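Staff Writer, Celebrity Money Desk (part-time, remote)

Zirkside publishes profiles of actors, singers and the occasional retired talk show host, with a firm focus on what they earned and which house they spent it on. Our archive stands at 972 profiles. Several of them need updating after divorces.

You would write up to 14 pieces a month, each built on public records, trade press and old interviews. We pay by the piece, within 11 days of filing. You need clean copy, basic arithmetic and the nerve to write "we couldn't find out" when we couldn't find out. Knowing the difference between a film's gross and its star's paycheck puts you ahead of most of the internet.

You don't need a film degree. You don't need to like celebrities - Marit Vik, who edits the desk, has strong views on most of them.
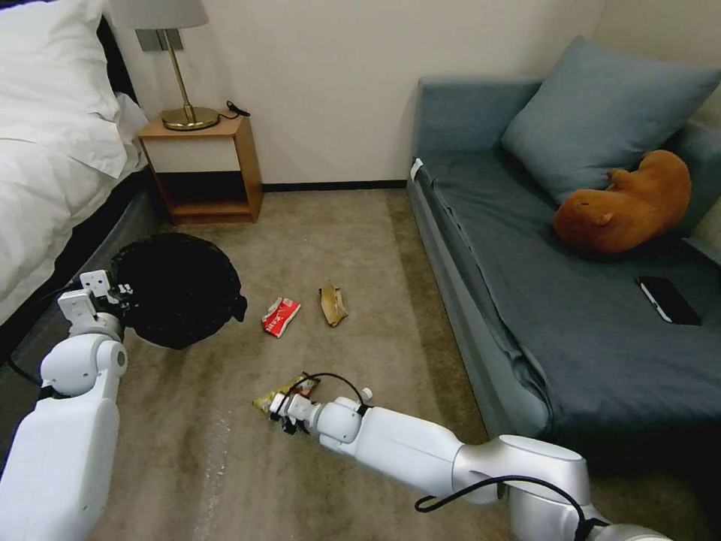 Bedroom carpet, with snack wrapper and trash bag.

To apply, send two clips and a 60-word profile of any working actor to Rami Abou Jaoude through the contact form. Please don't guess at his net worth. The job starts in September, and we answer everyone, though slowly.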